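Teleoperation mit zwei Händen: wie viele Demos pro Aufgabe?

karnlow_neu
28/11/2025
Hallo zusammen, ich bin neu hier und Deutsch ist nicht meine Muttersprache, bitte entschuldigt Fehler. Ich nehme Demonstrationen per Fernsteuerung auf, Aufgabe: Gegenstände vom Filztisch in das Metalltablett legen.

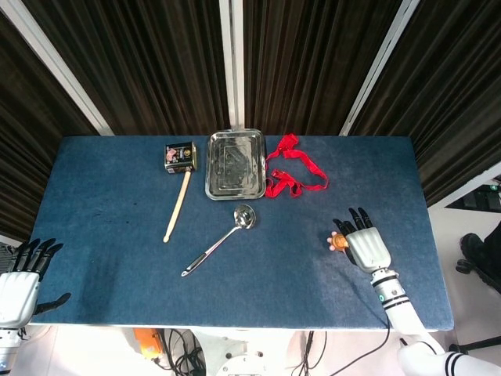
Bis jetzt habe ich 300 Durchgänge, alle mit Datenhandschuhen gesteuert. Das trainierte Modell greift die kleinen Sachen ordentlich, aber bei der Schöpfkelle fasst es fast immer am falschen Ende. Das rote Band lässt es ganz liegen. Soll ich einfach mehr aufnehmen, zum Beispiel 700?

Brodier
Mehr vom Gleichen bringt dir wenig. Drehe die Kelle vor jedem Durchgang anders. Bei uns haben 70 gut gemischte Demos gereicht.

zoega_k
Da bin ich nicht einverstanden. Für starre Teile vielleicht, aber ein Band liegt jedes Mal anders. Ich würde das Band als eigene Aufgabe aufnehmen.

Brodier
Dann lernt es aber nie, beides auf einem Tisch zu unterscheiden.

plurndale
Frage: führst du den Arm manchmal auch direkt mit der Hand? Für den Griff am Kellenstiel war das bei mir genauer als die Handschuhe.

karnlow_neu
Nein, nur Handschuhe. Die Verzögerung stört mich beim Daumen am meisten. Ich probiere zuerst 20 Durchgänge mit gedrehter Kelle und schreibe im Dezember wieder.

zoega_k
Und wirf die Durchgänge weg, wo du selbst gezögert hast. Das Modell lernt das mit.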